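Ticket: Knife sorting policy scores differently on Cell B than in the January results
Project: Flindus
Component: evaluation / data filtering
Status: Resolved
Last updated: 28 Apr 2023

Problem

The sorting policy trained on the full Flindus set does not reproduce the January success rate. The January run gave 34 failed grasps in 200 trials. The rerun gave 34 failed grasps in 100 trials, using the same checkpoint and the same control rate. We need to know whether the method is worse than reported or whether something in the setup changed.

Setup

Two-arm cell, both arms on the shared rail. The task is to pick plastic knives off the tabletop and put them in the teal box. Policy input is the fixed camera plus one camera at each wrist. The action head is the Sperling variant with the short prediction window. Trials are scored from the recordings with the Prisier scoring script.

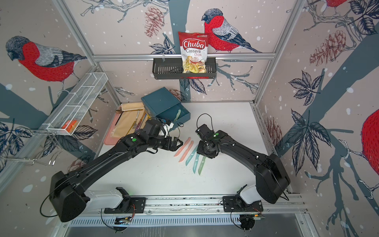 Cell B, fixed camera. Pink and green knives between the two grippers, one knife in the teal box.

Steps taken

1. Checked the checkpoint hash against the one in the January folder. Match.

2. Replayed 13 recorded demonstrations open loop. Both arms followed the recorded joint paths within tolerance. Arm calibration ruled out.

3. Compared fixed camera images from January with current ones. Small shift in view. Corrected the mount and ran another short batch. No clear change in the failure rate.

4. Sorted the failures by cause. Most of them happen after a correct approach. The gripper arrives at the right knife, closes, and the knife turns in the fingers during the lift. The scoring script marks this as a failed grasp if the knife leaves the expected pose, even when it still ends up in the box.

5. Read the commit log for the scoring script. The pose check was added after the January run. The January numbers were scored on final knife position only. This accounts for part of the gap.

6. Rescored the rerun with the old rule. Failures dropped from 34 to 13 in 100 trials. January was 17 per 100 under the same rule. The rerun is therefore in line with January once both are scored the same way.

7. Went through the wrist recordings for the trials that fail only under the new rule. Wanted to see whether the pose check is catching a real problem or is too strict. In many of these recordings the fingers hold the handle close to its end, and another knife is in view right behind the one being held. The overlap appears to confuse the pose estimate. The estimator merges the two outlines when they cross and reports a rotation.
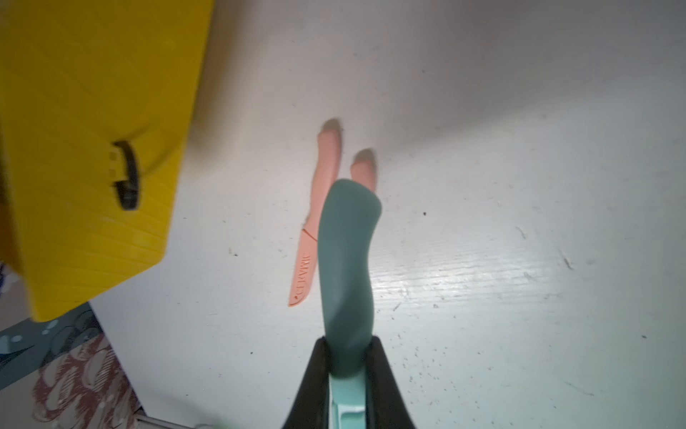 8. Ran the pose estimator again on the same recordings with the Dukico color mask turned on. The mask separates green from pink before the outline is fitted. False rotations went away in the mixed color cases. Cases where two knives of the same color overlap are still wrong at times.

Result

The method result from January stands under the rule it was scored with. The pose check is useful but should not be used to compare against older numbers. With the color mask on, the remaining pose failures looked like real slips when we watched them by hand.

Changes made

Scoring rule version is now written into every results file. The loader refuses to put two files in the same table if the versions differ.
Color mask is on by default for the knife task. Other tasks are not affected.
The fixed camera mount has been marked at its correct position.

Open items

Same color overlap is not solved. Moved to a separate ticket. Until that is closed, trials with two touching knives of one color are to be scored by hand.
The results table in the draft still shows the rerun without a rule version. Needs to be replaced before the draft goes out.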